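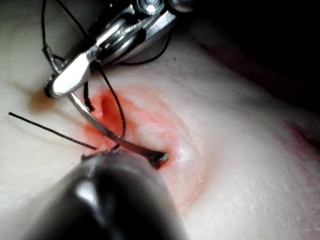 # Cleaning, Patching and Storing Silicone Suture Pads

Covers platinum-cure silicone pads with or without a mesh layer. Foam-backed pads from the older Plumstead sets are handled the same way except for washing, where noted. Latex pads are a different material and should not be stored in the same drawer.

## What you need

- Mild dish soap, unscented, no lotion
- A soft nylon brush
- Isopropyl alcohol, 70%
- Lint-free cloths
- Cornstarch (not talc)
- Two-part platinum-cure silicone, skin-soft grade
- Silicone pigment, if color matching matters to you
- Disposable mixing cups and flat wooden sticks
- Flat trays with lids

Work on a table covered with polyethylene sheet. Cured silicone peels off it cleanly. Do not use latex gloves at any point in the patching section; latex will stop platinum silicone from curing. Nitrile is usually fine, but test one glove from each new box with a small drop of mixed silicone.

## 1. Remove old thread

Cut each stitch on one side, close to the surface, and pull from the knot. Pulling the knot through the pad widens the needle track and can start a tear in the top layer. Check the underside for broken needle tips before putting a hand flat on it. Tips go in the sharps container, including blunt ones.

Braided thread sometimes leaves fibers in the track. Leave them alone unless they stand above the surface.

## 2. Wash

1. Rinse under lukewarm water.
2. Apply soap by hand and brush along the length of the cuts, never across.
3. Open each cut with two fingers and let water run through it.
4. Rinse until the surface squeaks.
5. Stand the pad on edge to drain.

Foam-backed pads: wipe the silicone face with a damp soapy cloth and keep the backing out of the water. A soaked backing takes days to dry and will smell.

## 3. Treat stains

Wipe with alcohol on a cloth, working from the clean area toward the stain. Water-based dyes mostly come off. Oil-based dyes and anything containing iodine migrate into the silicone and stay there. Scrubbing harder roughens the surface and makes the next stain worse. A stained pad is still usable for closure practice, so retire pads on mechanical condition and ignore the color.

Do not use acetone, bleach or citrus cleaner.

## 4. Patch

Patch only edge tears and cuts you want closed for good. A patched line is stiffer than the original, and a needle passed through it will feel wrong.

1. Degrease the tear with alcohol and let it dry fully.
2. Mix equal parts A and B by weight. Scrape the sides of the cup.
3. Add pigment to part A before mixing, in very small amounts. It is easy to go too dark.
4. Work the mix into the tear with a stick, then press the edges together.
5. Remove excess with the flat of the stick.
6. Cover with polyethylene and weight it lightly.
7. Leave it for 8 hours at room temperature before handling.

If the patch stays tacky after that, it was contaminated or mixed off ratio. Scrape it out and start again. Adding more catalyst on top does nothing useful.

Rostislav Vondráček's method of backing long tears with a strip of power mesh works well on thick pads. On thin ones the mesh shows as a ridge -- acceptable for knot practice, poor for subcuticular work.

## 5. Dust and store

Dust with cornstarch and shake off the surplus. Store flat, one layer per tray, cuts facing up. Pads stacked face to face pick up each other's dye, and a heavy stack will set the cuts permanently open.

Keep trays out of direct sun and away from printer rooms. Label each lid with the date of first use and the date of the last wash.

## When to discard

- The top layer lifts from the layer beneath it
- Thread pulls through under normal tension at more than 6 points
- The surface stays sticky after washing and dusting
- The mesh is exposed on the working side

Cut discarded pads into strips and keep a few for testing new batches of silicone.

Last revised July 22, 2020, Iveta Danko. Section 4 replaces the earlier glue method -- remove any printed copies of that version.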